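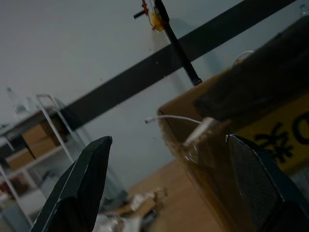
首页 > 动态 > 长串 > 双臂夹爪故障
搜索本站内容 请输入关键词

1/ 先说结论免得有人刷不完：左夹爪断了力反馈，控制器没报警，照样往外拉。人没事。今天先停。

2/ 07/12/2019，下午。双臂抬鞋底的任务，左右各夹一头，抬起来，平移，放下。跑了几个月的老动作，参数从五月到现在没动过。

3/ 出事那趟日志编号581。左侧力读数停在一个值上，小数点后几位都不变。正常的传感器再稳也会抖，这个一点不抖，当时就该看出来的。我没看曲线，在看别的窗口。

4/ 两臂是主从。右边跟左边走，靠力读数修正间距。左边读数死了，右边以为没拉紧，就一点点往外让。让到关节限位才停。不是力保护停的！！是限位停的！！

5/ 力保护阈值设的40牛。按说早该触发了。可阈值比的就是那个死掉的读数，永远到不了40。写的时候谁都没想过这个（包括我）。

6/ 补一句，急停我拍了，有反应，但夹爪没松。Evari 夹爪断使能以后默认保持夹紧，手册里有，字很小。抓东西的时候这是好事，夹住手指的时候你试试。

7/ 有人问桌上是不是得先清干净再测。随机杂物本来就是任务要求，筷子、灯罩、易拉罐都得留着。跟故障没关系，力是从腕部读的。
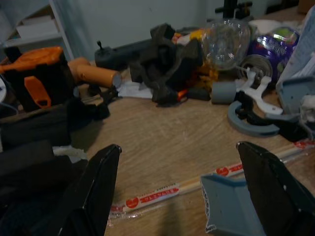
Randa Yammine：杂物没关系我信，可你怎么排除是线的问题？我们那边 Zekach 的控制器也出过读数冻住，最后是腕部接头松，一转到某个角度就断一下，断完它拿旧值接着用。

8/ 回楼上，线还没排除。刚刚晃了一遍左边的接头，没复现。晃线这种查法不算数我知道，明天上测试工装转着测。

9/ 不过“拿旧值接着用”这句戳到我了。翻了一下驱动代码，果然。丢包以后返回上一帧，不带任何标记，上层分不出新的旧的。Aoun 写的那版驱动，我们直接拿来用，没改过。不怪他们，注释里写了“调用方自行检查时间戳”。我们没检查。

10/ 时间戳补上了。拉出来一看，停住之前一共收了3,660帧，其中后2,490帧是同一帧。同一帧啊。控制环一直再拿它算。

11/ 鞋底这种东西特别坑，橡胶，会让。换成硬的零件两边一较劲电流马上就上去了，电流保护能兜一下。橡胶慢慢伸，电流爬得很缓，什么都不报。

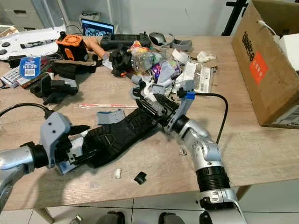
鞋底搬运，左右夹爪各夹一端。

12/ 现在改了这些，先贴出来，明天肯定还要动：
- 力数据时间戳超时就停双臂，不是停单臂
- 连续若干帧数值完全相同也当故障，哪怕时间戳是新的
- 左右间距单独设上限，用关节角算，跟力传感器没关系
- 急停之后夹爪怎么松，写成卡片贴桌边

13/ 第三条我觉得最要紧。间距本来就算得出来，一直没拿来做保护，纯懒。

14/ 松夹爪的步骤现在是：急停保持按下，确认两臂不会掉，再手动拧释放。顺序别反！反了手臂会沉一下。我第一次就反了，沉得不多，吓一跳。

15/ Mindia 那边用同一版驱动的，麻烦自查一下，搜返回上一帧那个函数。我已经发邮件了，怕没人看，这里再喊一声。

16/ 刚做了一轮，人为拔左侧力数据，双臂都停了，夹爪不动。拔右侧还没试。空载的，带载明天。

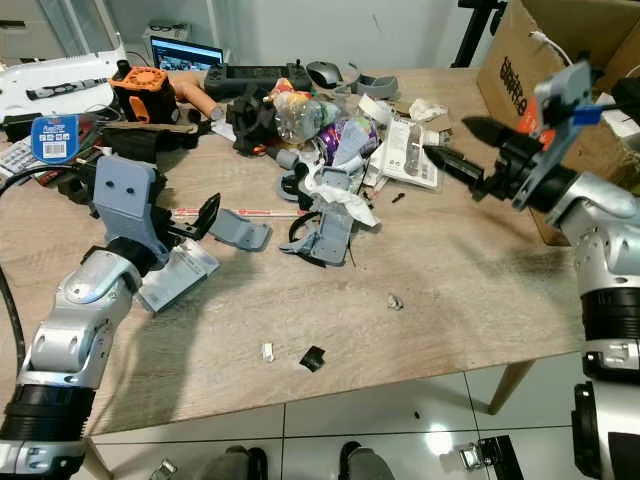

有条留言说，停双臂也未必安全，要是手里提着重的，两边同时锁死，东西卡在半空，人就会忍不住伸手去接，这时候再松夹爪更危险，不如先缓降再停。

17/ 说得对。缓降得有可信的力反馈才敢做，偏偏坏的就是它。按位置降也行，但桌上有什么它不知道，压下去怎么办。鞋底轻，先锁死。重物单独写一套，没想好。

18/ 另外提醒自己：看曲线的窗口固定放最前面，报警声打开。今天声音是关的，因为嫌吵。

19/ 接头转着测的结果出来了接在这串下面。传感器要是也得返修就麻烦了，备件只有右手的，接口方向还不一样。先去吃饭。

打印本页 | 用电子邮件发送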